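How Does a Music Box Make a Tune?

A music box plays the same song every time, and it never needs to read a note. The song is stored as bumps on a metal drum.

The drum turns slowly. Next to it sits a steel comb with a row of teeth. A common small box has a comb with 18 teeth. Long teeth make low notes, and short teeth make high ones. When a bump lifts a tooth and lets it go, the tooth shakes very fast and you hear a note.

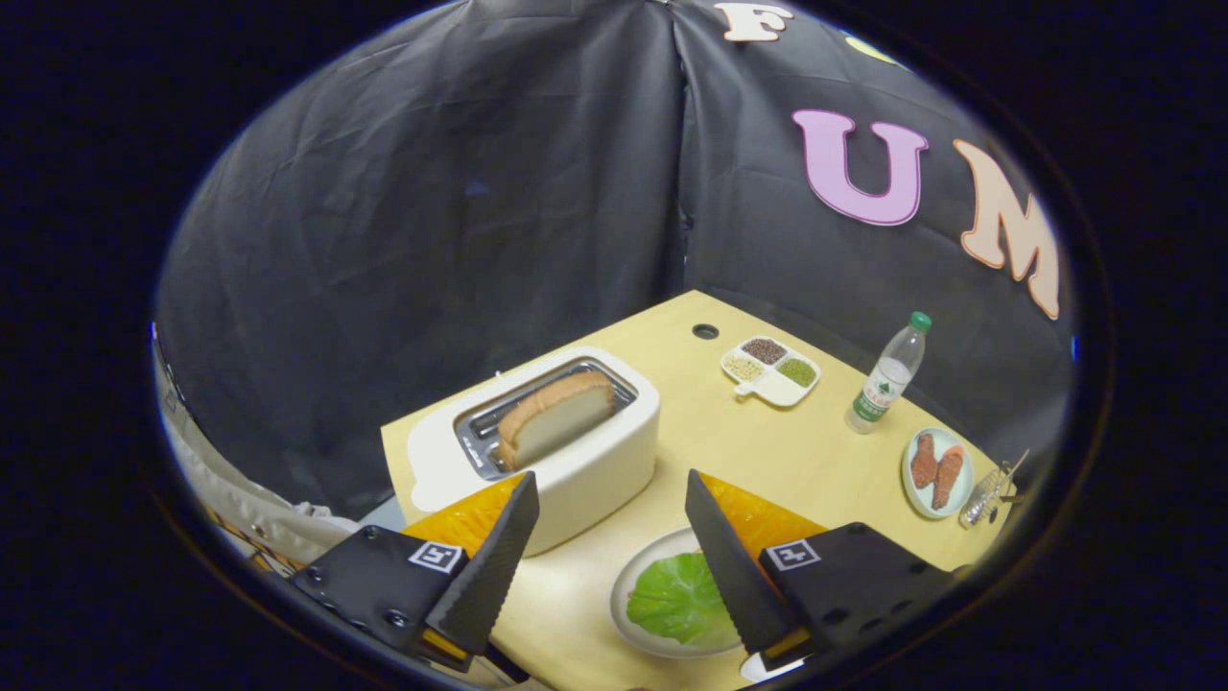
Bumps have to be in just the right place. If one is too far along, its note comes late. Run a fingernail along a plastic hair comb and you will hear lots of tiny clicks – one for each tooth. The black fingers above the tabletop have ridges on their inner faces, and ridges like those can click too if you scrape something over them. A music box is neater, with each tooth tuned to its own note.

Some boxes use a paper strip with holes in it. To change the song, you change the strip. 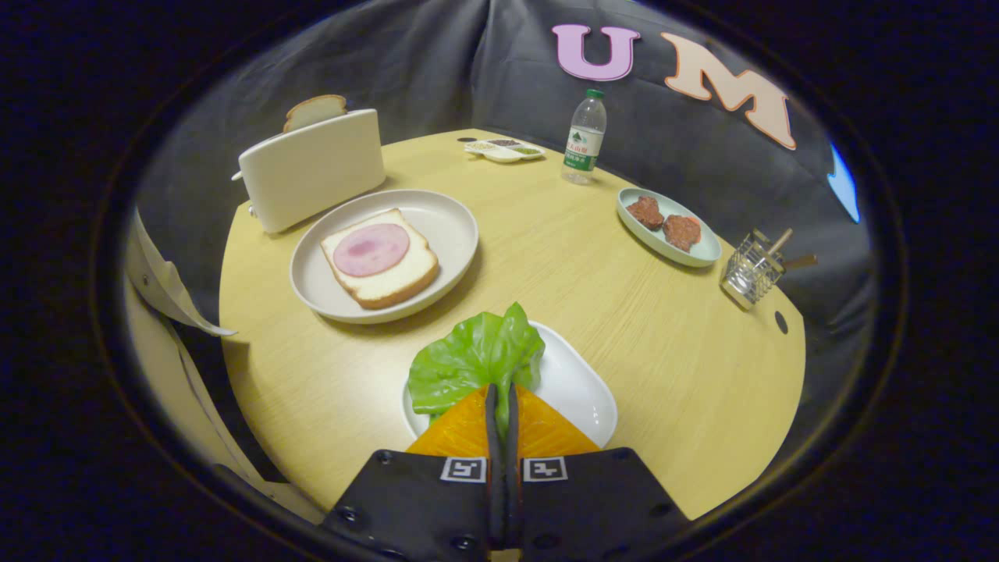
Lettuce, cheese, and bread with ham.

Try humming a tune of 8 notes, then draw a dot for each one. Put high notes near the top of the page and low notes near the bottom.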